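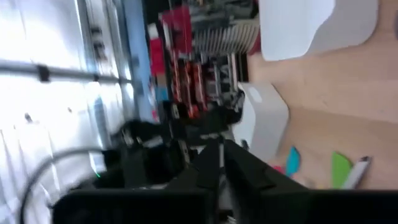 Black gripper fingers, with a thin metal rod between them.

Renata Olszewski keeps her rejected foxes in a flat file by the kitchen door, and if you stay for a second cup of coffee she will probably show you all of them. There are foxes with too much eyebrow, foxes that look like her uncle, and one very fine fox in galoshes who lost his place because the galoshes, she says, were getting all the attention. The fox who finally made it into The Lantern at Stornard is a plain little fellow with a torn ear, and my own two children have been asking for him by name every night since November.

The book is her ninth with the writer Emerson Arruda, and I think it is the loveliest thing they have done (I say that as someone who wore out two copies of Mrs. Lopes Moves the Moon). The story is simple enough. A fox finds a lantern on a hill and carries it from house to house, trying to learn who lost it. Arruda tells it in 890 words, most of them short, and he has a wonderful ear for the sort of line a tired parent can read well at the end of a long day.

"Emerson sends me the text and then he leaves me alone," Olszewski told me, laughing. "He goes fishing, I think. I get four months of quiet, and then he calls and wants to know if the fox is sad on page twelve."

She paints in gouache on heavy paper, in a spare bedroom in Restormont that gets its light from the north. The night skies took the longest. She mixed 62 blues for this book and kept a swatch of every one, pinned up in rows over the desk, and she can tell you which page each belongs to – the goose's barn, the bridge, the long walk home in the snow.

Her editor at Broliler, Maarten Boersma, wanted a brighter cover. They went back and forth on it for weeks, very politely, and in the end the designer, Josué Vieira, settled the matter by making the title yellow and leaving her dark hill alone. It was the right choice. Set the book face out on a shelf and that yellow pulls you clear across the room!

The first printing was small, and Broliler has also made a signed edition of 1,015 copies with a fold-out map of the hill tucked into the back. My daughter has already drawn our house on ours, in pen, next to the goose.

Olszewski and Arruda are at work on another, this one about a ferry. She has started on the gulls.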